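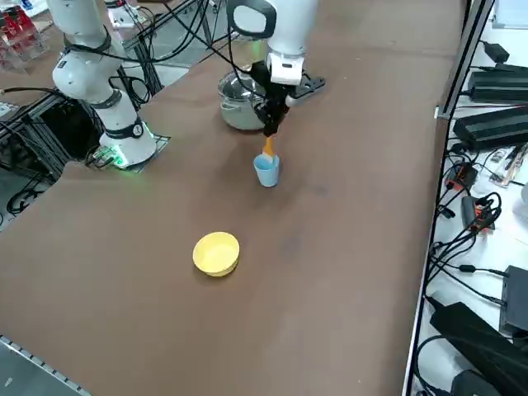 Figure 2.1. Two white robot arms mounted on a brown-topped worktable.

Chapter 2
The Existing Building and the Brief

Key terms: survey drawing, condition report, change of use, occupant load, net area, reversible alteration

Chapter 1 dealt with new construction on open land. The present chapter takes up the more common situation in which a client already owns a building and wishes to use it for a new purpose. Students will find that many of the same documents are prepared, but in a different order and with different risks attached to each. In new work the brief usually comes before the drawings. In conversion work a set of drawings often exists before anyone has written a brief, and those drawings are frequently wrong.

The running case in this chapter is the former grain exchange at Flulville, which the town wished to convert into a public library with a meeting hall. The exchange is a brick building with a single large trading floor, a gallery on three sides, and a row of small offices facing the street. It had been closed for many years when the practice of Guerra was asked to report on it. The architect in charge was Corrado Bassi, and the survey was carried out under Katia Marchetti.

2.1 What the client asks for

The first letter from the town asked for a library with shelving for 2,000 volumes in the children's section, a hall seating over 800, and "adequate parking." No areas were given for staff rooms, storage, or deliveries. This is typical. Clients tend to describe the rooms that the public will see and to leave out the rooms that make the building work. The architect must draw out the missing items early, before the client has become attached to a plan.

At Flulville the hall was the chief difficulty. The trading floor was large enough for the seats, but the exits were not wide enough for the people who would occupy them. A room is limited by its means of escape as well as by its floor area, and the lower of the two results governs. The method of calculation is set out in Section 2.4, and students should work through it with the plan of the exchange in hand. 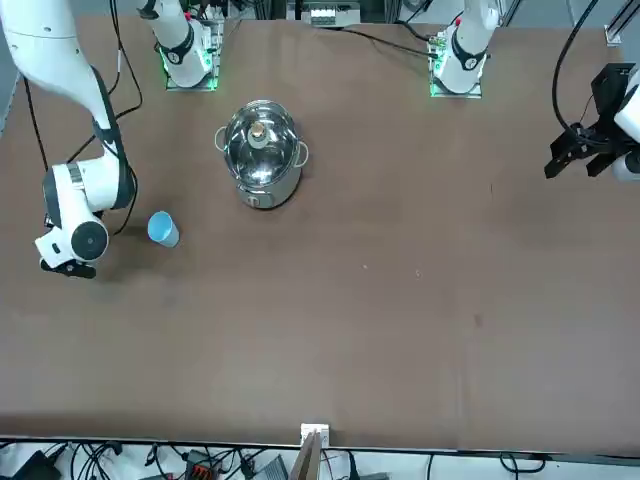

Two courses were open at this stage. The first was to cut new doorways in the east wall, which carried one end of the roof trusses. The second was to reduce the seating and keep the wall as it stood. Bassi set out both courses in writing, with a sketch plan and an estimate for each, and asked the town to choose before further fees were spent. The practice recommended the second course. Work on a bearing wall of uncertain depth would have required temporary support to the roof, and the survey had not yet shown how the trusses were seated.

2.2 The survey

A measured survey records the building as it is found. It should include floor plans, sections through every change in level, and elevations of each outside wall. Dimensions taken from old drawings must be marked as such and must never be mixed with dimensions taken on site. The exchange was surveyed at a scale of 1 to 100, with larger drawings of the roof trusses and the gallery rail.

Marchetti's report found that the gallery floor sloped toward the street - a fault that did not appear on any earlier drawing. Shelving had been planned for that area. Once loaded with books, the gallery would have carried far more weight than it had when merchants stood on it, and the shelving was moved to the ground floor.

The order in which a survey and a brief should be prepared is a matter on which practitioners differ.
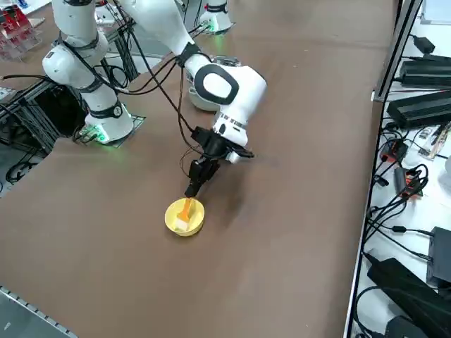

Wanting Yin holds that the survey should always be finished first, on the ground that a client who has seen the sections will ask for fewer impossible things. In her view the town would never have requested so large a hall if the width of the exits had been placed before it at the first meeting. She would also have the client pay for the survey under a separate agreement, so that either party may withdraw once the findings are known.

Most offices follow a middle path. A short outline brief is agreed upon, the survey is made with that outline in mind, and the full brief is then written with both documents on the table. The agreement used at Flulville allowed for this, and the relevant clauses are reprinted at the end of the chapter.

Before going on to Section 2.3, students should read the town's first letter and list the rooms that it fails to mention.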